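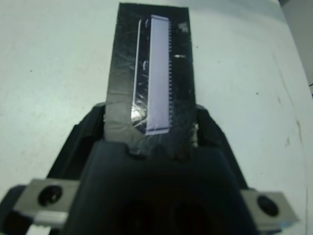 A dark, glossy board with a pale strip down the middle, scratches and all.

Old phones, tablets and chargers collection – February update

The drop-off point at the Trandstead library took in 702 items last month, most of them phones and chargers. That brings the total to 2,840 since the collection opened. Thank you to everyone who cleared out a drawer.

Items can be left at the front desk any time the library is open. Please take off the case and remove the SIM card and any memory card before you hand a phone over. If the phone still turns on, sign out of your accounts and run a factory reset. Roscoe Whitfield at the desk can show you where to find the setting on most models, but he can't do the reset for you or copy your photos.

We can't take televisions, printers or anything with a swollen battery. If a battery has puffed up or the back of the phone has lifted, leave it at home and call the Gostis Road transfer station, which will tell you how to bring it in. Loose batteries go in the separate tub – please put a piece of tape over the ends first.

Phones that can be used again are wiped a second time and passed to the Andus lending shelf, where residents can borrow one for up to 30 days while their own is being fixed. The rest go to the Perić yard to be taken apart for metal. Cracked screens are fine.
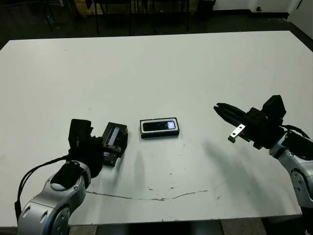

A small black device on a white tabletop.

Edin Stan is running 2 repair evenings this spring in the upstairs meeting room, both starting at 6:30 p.m. He will cover charging ports, battery swaps and how to tell whether a repair is worth the money. Places are free but limited, so please put your name on the sheet at the front desk. Bring your own device and its charger. Parts are not included, and Edin asks that you write down the model number before you come.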